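Search this site Enter keyword Go

Flultholm Residence
Linen Stores, Laundry and Guest Rooms: Safety Inspection Checklist with Comments
January inspection
Inspector: Amber Lambert
Areas covered: main linen store, laundry, upper and lower guest corridors

Ratings: S = satisfactory, A = action needed, N/A = not applicable. Items rated A must be answered in writing by the residence office before the next inspection.

1. Access and exits

1.1 Corridors clear to full width – S
1.2 Exit doors open from the inside without a key – S
1.3 Exit signs lit – A
Comment: The sign at the foot of the back stairs was unlit. The lamp was replaced during the visit, but the cover is cracked and should be ordered new.
1.4 Fire doors close fully on their own – A
Comment: The door between the laundry and the lower corridor stops short of the latch. Adjust the closer. The door must not be wedged open during deliveries, and the wedge found behind it has been removed.

2. Main linen store

2.1 Shelving fixed to the wall – S
2.2 Clear space kept below sprinkler heads – A
Comment: Spare comforters were stacked to the ceiling on the left-hand bay. Staff moved them to the Mottram cabinets the same morning. A line should be painted on the wall to show the highest permitted level.
2.3 Stock within the limit set for the room – S
Comment: The stock sheet lists 1,570 pieces, including table linen. The sheet was accepted as written and the shelves were not recounted.
2.4 Heavy items stored between knee and shoulder height – S
2.5 Step stool in good repair – A
Comment: One rubber foot is missing. Withdraw the stool from use until it is repaired or replaced.
2.6 No cleaning fluids or aerosols in the room – S

3. Laundry

3.1 Lint screens cleaned after each load, log signed – A
Comment: The log for the Tultar dryer has gaps on the evening shift. The screen itself was clean. Supervisors are reminded that the log is part of the insurance record.
3.2 Exhaust duct free of kinks and lint – S
3.3 Dryers never left running when the building is unattended – S
3.4 Loads allowed to finish the cool-down cycle – S
Comment: Warm towels must not be folded and stacked straight from the drum. The notice about this has faded and should be reprinted in larger type.
3.5 Emergency stop buttons tested – S
3.6 Floor dry, drains covered – A
Comment: Standing water was found by the second washer. The hose clamp was tightened. Check daily for two weeks and report any return of the leak.
3.7 Detergent containers labeled and closed – S

4. Electrical

4.1 Cords and plugs undamaged – S
4.2 No extension cords in permanent use – A
Comment: The steam press is still fed by an extension cord, as noted at the previous inspection. This item is now overdue. A fixed outlet is to be installed by the residence electrician.
4.3 Panel labeled and clear of stored goods – S

5. Handling and carts

5.1 Cart wheels and brakes in working order – S
5.2 Soiled and clean linen kept on separate carts – S
5.3 Bags within the lifting guideline – A
Comment: Several soiled-linen bags were overfilled. Staff should close bags at the printed line and ask for help with wet loads.
5.4 Gloves available in all sizes – S

6. Guest room textiles

6.1 Drapes clear of heaters – S
6.2 Bedding and covers free of scorch marks, tears and loose threads – S
Comment: Covers from the Stiltimeo order were checked in a sample of rooms. Care labels were present and readable. Any cover with a damaged seam should go to the mending shelf and must not be returned to a room.
6.3 Blind cords secured out of reach of children – A
Comment: The cleat in Room 8 is loose – refit with longer screws.

7. Records

7.1 Staff training sheets up to date – S
7.2 Extinguisher tags current – S
7.3 Previous actions closed – A
Comment: See 4.2. Repair costs of up to $400 may be approved by the residence office without a separate request.

Flultholm Residence Office | Contact us | Copyright Flultholm. All rights reserved. | Back to top
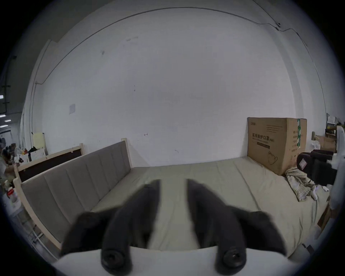
Section 6, textiles: pale fabric.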